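Ticket : pince du bras mobile, petits débris non saisis sur sol en pierre
Statut : en attente de validation
Ouvert par : Banafsheh Mousavi
Suivi : Emilian Pascu
Site : Sokthorpe, cabine d'essai
Machine : bras Udton, pince à deux doigts, caméra de poignet

Description initiale (Banafsheh Mousavi)

Depuis le changement des doigts, le bras rate les petits éclats au ramassage. Il descend, ferme, remonte, et le compte rendu indique « prise vide ». Les gros morceaux passent à peu près une fois sur deux. Pas d'alarme moteur ni de défaut de communication. Le programme de la cabine n'a pas été modifié de notre côté. Sur l'ancien sol gris uni, le même programme ramassait correctement, mais c'était avec les anciens doigts, donc je ne peux pas dire lequel des deux changements est en cause.

Autre chose, peut-être sans rapport : la détection s'arrête parfois sur des endroits où il n'y a rien à prendre. Le bras vise la pierre et ferme dans le vide.

Emilian Pascu

Merci. Pouvez-vous me donner la version du fichier outil chargée dans le contrôleur et me dire si le point central de l'outil a été refait après la pose des doigts ? Vérifiez aussi que la vitre de la caméra est propre.

Banafsheh Mousavi

Vitre nettoyée au chiffon sec, pas de différence. Le fichier outil est celui d'avant. Le point central n'a pas été refait, Teun pensait que les doigts étaient à la même cote.

Emilian Pascu

Ils ne le sont pas. Les doigts Bisht sont plus longs de 3 mm que ceux d'origine. Avec l'ancien fichier, le bras arrive trop bas, la pression de contact déclenche la remontée de sécurité et la fermeture se fait au-dessus de l'éclat. Cela peut suffire à expliquer les prises vides.

À faire dans cet ordre :
Mettre la cellule en mode manuel, vitesse limitée à 20 %.
Desserrer puis resserrer les vis des doigts, en croix, et contrôler que les deux pointes se touchent bien à la fermeture complète.
Refaire le point central avec la pointe de calibrage, pas avec un objet du bac.
Enregistrer sous un nouveau nom. Ne pas écraser l'ancien fichier outil.
Relancer le cycle de référence, cabine vide, avant de remettre des débris.

Teun Van Rooij

Fait ce matin. Une des vis du doigt droit était serrée à la main seulement. Les pointes se rejoignent maintenant sur toute la largeur. Nouveau fichier outil chargé, cycle de référence terminé sans arrêt.

Premier essai sur le sol : les gros morceaux sont pris. Les petits, pas toujours. Les fermetures dans le vide continuent, et elles se produisent toujours sur les veines orangées de la pierre.

Emilian Pascu

Bien pour la partie mécanique. Pour les veines, c'est le seuil de contraste. Le profil livré par Tranus a été réglé sur un fond uni. Il garde tout ce qui se détache du gris, donc les veines blanches et les veines rouille aussi. Passez le filtre de longueur sur « actif » : une veine est continue, un éclat est isolé. Montez ensuite le seuil de clarté à 30 et décochez la recherche par teinte.

Nima, peux-tu regarder si le masque de bordure couvre bien le rail en aluminium ? Un reflet sur les nervures du rail peut être pris pour un éclat clair.

Nima Ghasemi

Le masque s'arrêtait trop tôt, le bas du montant et la tête de vis n'étaient pas couverts. Je l'ai prolongé le long du rail jusqu'à l'angle. Attention, une bande étroite de sol contre le rail n'est plus inspectée. Si un débris s'y trouve, il faudra le retirer à la main.

Shahla Hosseinzadeh

D'accord pour la bande masquée, à noter dans la fiche de la cellule. Je ne ferme pas le ticket avant d'avoir une vue de poignet avec le nouveau réglage, doigts ouverts, débris au sol. 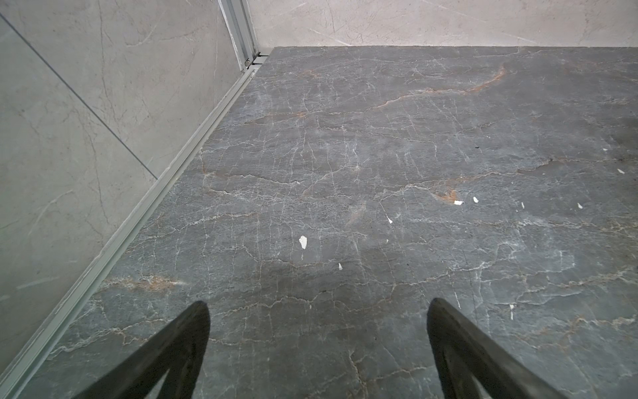

Sokthorpe, novembre

Vue de poignet jointe par Teun Van Rooij. Doigts ouverts, rien dans la pince. Le grand éclat blanc est entre les deux pointes, un peu plus près du doigt gauche. Les éclats proches de la tache rouille, à droite, sont ceux à surveiller pour la détection. Il y a aussi un petit point noir vers le haut à droite du sol : le seuil de clarté ne le retiendra pas, à traiter dans un ticket séparé si les débris sombres doivent être ramassés. Prochaine étape : 2 cycles complets en mode automatique, journal de détection à joindre.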